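Pegs, Blocks and a Borrowed Syllabus
At Trollulstead, a student project course spends a whole term on one insertion task

The assignment sheet for the manipulation course at Trollulstead fits on one page. It names one task: take a peg by its knob, lift it out of its block, move it to an empty block, and seat it. Teams have a term to do it. The sheet does not say how.

Oľga Jireš wrote the first version of the course after teaching a conventional robotics lecture for nine years. Her students could derive the kinematics of an arm on paper and had never watched one jam. She took the outline from a machining syllabus, where a class makes the same part over and over until the tolerance is met, and replaced the part with a fit. The written exam went away in the second year. A lab notebook took its place and now counts for most of the grade.

Square pegs are the main subject. A round peg can enter its hole at any rotation about its own axis. A square one has four acceptable orientations and a narrow margin around each. If the corner of the peg meets the rim of the recess, the arm has to stop, back off, and correct its angle. If the controller pushes harder at that point, the peg wedges, and the team writes down a jam.

Teams keep a log of every attempt. Each entry records the starting pose, the approach, the peak force at the wrist, and one of three outcomes: seated, jammed, or dropped. Last term's combined log closed at 882 entries. Jireš reads all of them. She has sent notebooks back for entries that list only successes.

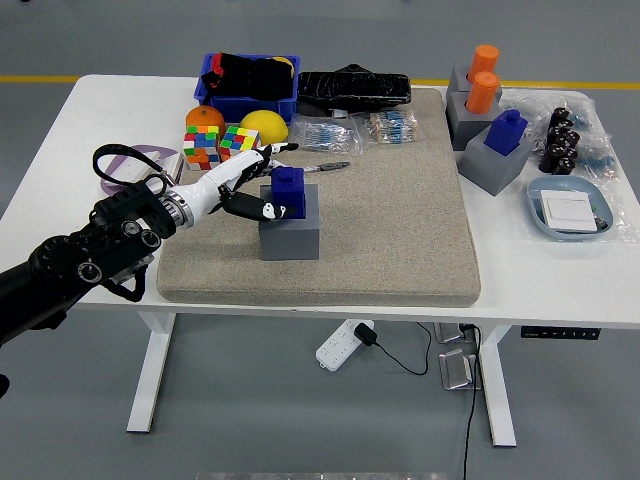
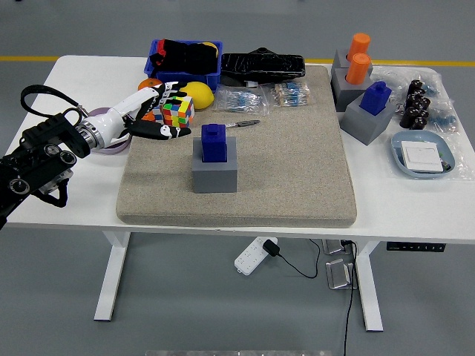
Finger placement takes up more notebook pages than any other topic. A human hand adjusts its grip without the owner thinking about it, and students tend to leave the grip out of their first plans entirely. They program a path for the wrist and expect the fingers to close on whatever is there. The raised knob on top of the blue peg gives them a better target than the flat sides, but it is small, and a finger and thumb that meet it off center will tip the peg as it rises. One team, Dreklow, spent most of May on this alone. Its members stopped closing both digits at once and brought the thumb in first, at low speed, until it registered contact. The finger followed. Their count of dropped pegs fell, and their cycle time got longer. The notebook gives both results on the same page.

The second topic is compliance. A stiff arm goes exactly where it is told, which is a problem when the block has shifted slightly since the last measurement. A soft arm gives way on contact and can slide a peg toward its recess, but it also sags and overshoots. Most teams start stiff, jam repeatedly, and then lower the stiffness on two axes while keeping the vertical one high. A spiral search usually follows: the peg is pressed lightly against the top of the block and moved outward in a widening curve until the force drops. Paulík, the smallest team last term, skipped the spiral and used a tilt. The peg goes in leaning, one edge first, and is then brought upright. It is an old method from assembly work, and one of the students had found it in a library book.

Emília Ševčík runs the lab sessions. She completed the course herself before taking the job, and her contribution to the syllabus is the clutter rule. In her year the table held the blocks and nothing else, and every team's vision code worked well until the day someone set down a coffee cup. Household and workshop objects now share the table with the blocks. Code that finds a peg by color alone is expected to fail, and Ševčík lets it. She does not review vision code before the first session.

"They fix it faster when the log shows them the error," she says. "I can tell them in week one, and they will nod, and then I will tell them again in week five."

The final trial takes 15 minutes per team. Block positions are changed before each run, and the team may not touch the keyboard after the start. A full score is 100 points, split between seated pegs, peak force, and the quality of the log. Speed earns nothing. Jireš removed the time bonus after two teams tuned their arms to move fast enough to crack a block.

A visiting group from Wakcombe sat in on the most recent trials and has asked for the assignment sheet. Jireš sent it with the block drawings and a note on clearances. The note is longer than the sheet. She recommends starting with the loosest fit, running it until the log is dull, and only then cutting a tighter set.

Next term adds one requirement. Each team will exchange code with another team at the midpoint and continue from what it receives, with the notebook as the only documentation. Ševčík has already moved the notebook check one week earlier.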